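Projects > Justadmont > Open Days > Terkbridge, April 18, 2023

Terkbridge open day: bottle handling with the hand-held gripper

Justadmont held its spring open day in the ground floor hall at Terkbridge. The demonstration covered the collection of grasping data with a hand-held gripper, using a half-liter class of soft plastic bottle as the main test object. The gallery is short. Notes on procedure, fingers, lens and data handling follow the pictures, mostly in answer to questions put to us on the day.
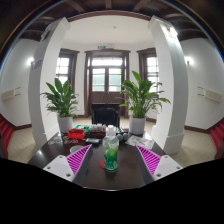
Fingers open, one on each side of the bottle, no contact.

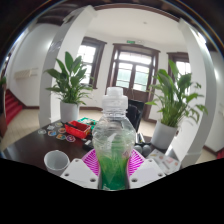 Fingers closed on the waist of the bottle.
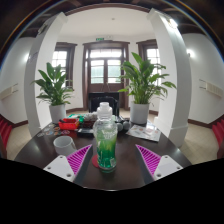 Bottle upright between the pads. The mug is at the left, near the front edge of the table.

The task given to visitors was a single pick and place. The operator starts with the fingers open, approaches the bottle from the front, closes on the waist, lifts, moves the bottle to a new position on the table and releases it upright. Each run is recorded as one episode. An episode in which the bottle tips over is kept and labeled as a failure. An episode in which the operator touches the bottle with the free hand is discarded.

Sessions ran for 65 minutes with a 10 minute break between them. The first session started late while the recording laptop finished an update. The later sessions kept to the schedule, and the target of 70 complete episodes was met before the last group came in.

Liquid in a bottle changes the problem in two ways. The weight sits low, so a grip taken too high lets the base swing during the lift. The liquid also keeps moving after the hand has stopped, and a release made too soon can leave the bottle rocking. Operators were asked to pause before opening the fingers. Most people forgot this in their first run and remembered it in their second.

Clear plastic is a poor target for depth sensors, and several visitors asked why we had not chosen something easier. The Aline software works from color video only. It has no depth channel to lose. Colored liquid helps the tracker find the lower part of the bottle, and the cap helps with the upper part. The shoulder gives the least information and produces most of the outline errors.

The finger pads are the ribbed type, in magenta. They are soft enough to bend around the object, so the contact area grows as the fingers close. On a narrow-waisted bottle this allows a light grip with little crushing. The pads are a wear part. We replace them as a pair, even when only one is damaged, so that both sides have the same stiffness. The white plates behind them stay on the tool when pads are changed. After any change the opening width is calibrated again with a gauge block, and the new value is written into the session header. If that step is skipped, the recorded width is wrong for every episode that follows and the session has to be corrected by hand.

The lens is a wide fisheye. Straight edges near the border of the image come out curved, and columns appear to lean. We do not flatten the video before training. Flattening discards part of the border, and the border is where the software finds most of the fixed features it uses to work out how the tool is moving. A room with plain walls and no furniture gives worse tracking than a room with door frames, window bars and plants. The Terkbridge hall tracked well throughout the day.

The table was left with other items on it on purpose. A policy trained on a bare table tends to fail on the first occupied one. Visitors were allowed to move things between runs as long as the bottle had a clear approach and a clear place to be set down.

A second station, run by the Waaka group, replayed selected episodes on a fixed arm with the same finger type. Replay is a direct copy of the recorded path and involves no learning. Its use is as a check: if the arm cannot reach a recorded pose, the episode is of no value for training on that arm. The usual cause is a wrist angle that is comfortable for a person and outside the joint limits of the machine. A smaller number of episodes were rejected for speed.

The data from the open day will be added to the existing bottle set, which holds 4,000 episodes recorded at other sites. Faces are blurred before upload and audio is not recorded. Visitors who took part and want their episodes removed should quote the run number on their slip. Removal is possible until the set is frozen in June. After that date the episodes can be left out of later versions, but the frozen version will not be changed.

Two requests from the feedback sheets have been accepted. The next open day will have a left-handed station, and the replay arm will be placed where people waiting for a turn can see it. The request for a heavier test object is still open. The present grip is rated for light household items, and the trigger spring would need to be changed first.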